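Posted in March by Tsegereda Seyoum
Last updated: March

Re: Arel cell, losing its place after the tool change

Hi all, and hello again to everybody who wrote in on the last thread. I meant to answer sooner, but we had the Degefa line down for the better part of a shift and then I wanted to try a few things before I opened my mouth. I'll put the original message in first so that people who joined lately can follow along.

> We have an Arel arm taking apart old desktop towers, same sort
> of work as yours, I think. Ever since we swapped the gripper
> fingers it comes down a little short on everything. Some days it's
> fine on the memory latches and hopeless on the drive cables. We
> re-ran the camera routine from the Botau manual twice and it
> passed both times. Is it the fingers, the camera, or the cell?
> And how often do the rest of you redo yours? We do it every
> 1000 cycles, which is what the sheet on the door says.
>
> Jallico, bench two

Well, Jallico, my money is on the fingers first and the camera second, and I'll tell you why, though it may take me a minute.

When you change fingers, the arm has no way of knowing that the new ones are a hair longer or shorter than the old ones. It goes on believing whatever length you typed in last. Our spare set came out of the same box as the first set and they were still different enough to matter! So before you touch the camera routine at all, bring the tips down onto the pin in the corner of the table, nice and slow, and read off the height. Do it with the fingers closed, then again half open. If the two readings disagree, one of the finger screws is proud or there's a crumb of plastic under the seat. I have found all kinds of things under that seat.

Then put the new length in, save it, and (please) turn the controller off and on again. On ours the old number hangs around until you do, and I lost a whole morning to that once and was not very good company at lunch.

Now the camera. The Botau routine only looks at the flat target plate, and it will happily pass while the camera is leaning, so long as it leans the same way the whole time. The bottom of a tower is a good way down from where the plate sits, and a small lean at the top turns into a big miss at the bottom. That sounds an awful lot like your latches being fine and your cables being hopeless. We made a second plate out of scrap and set it down at case-floor height, and we run the routine on both. If the two results don't agree, loosen the camera bracket, square it up against a straight edge, snug the screws a bit at a time, going corner to corner, and run both again.

After that I like to park the arm over a real tower, one that's already had the memory out, and have a look through the wrist camera before I let it try anything. I want the finger segments sitting along the bottom of the view and the board up in the top half, with the slots lying straight across. If the slots are tipped, the bracket has moved again and it's back to the straight edge.

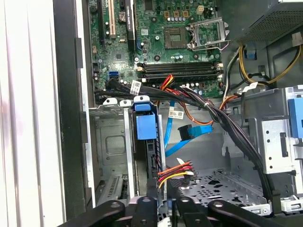
The loose data cables are what I test on last. They hang wherever they please, so there's no stored position to lean on and the arm has to go by the camera alone. I pick one blue connector and send the fingers to it at crawl speed, stopping short, then back off and come in from the other side. If it stops in the same place both ways, I let it close. If it doesn't, I write down which way it was off, and nine times out of ten that tells me which screw to look at.

As for how often, the 1000 on your door sheet seems long to me for a cell that rubs up against sheet metal all day. Our log has 654 cycles between the last two times it drifted far enough to notice, and 119 the time before that, but that one was a cracked bracket, so don't hold it against the machine. We check the pin height at the start of every shift now. It takes less time than the coffee does.

Oh, and somebody asked me off-list about the finger pads. We're on set 16. I clean them with a damp rag and nothing stronger, and I change them when the edges go shiny.

Jallico, do write back with your two pin readings, closed and half open, and let me know whether your controller is the older kind with the key switch. If it is, there's one more menu I'd like you to look at, and I'll need to go stand in front of ours to remember what it's called.

Warmly,
Tsegereda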